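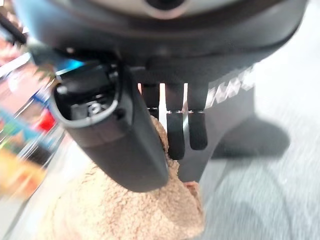
Chapter 9
The Public Demonstration

In March, the Arnbridge training center opened its doors to 546 visitors for a demonstration of robots handling soft retail goods. Many had never stood near a working machine. Their questions were practical ones: how firmly do the fingers press, who may stop the robot, and what happens when an item folds or slips?

This chapter treats the open day as part of an engineer's work. A demonstration has a plan, a floor layout, and a person in charge — at Arnbridge, Bláthnaid Tully — and it places demands on equipment that a closed laboratory does not. Plush and fleece goods change shape when touched, and visitors notice every pause.

Section 9.1 covers the choice of task. Section 9.2 sets out viewing distances and the duties of the operator. The Stesorley case study, which closes the chapter, follows a 2-hour session from setup to the written report. Students should review the safety terms in Chapter 2 before they begin.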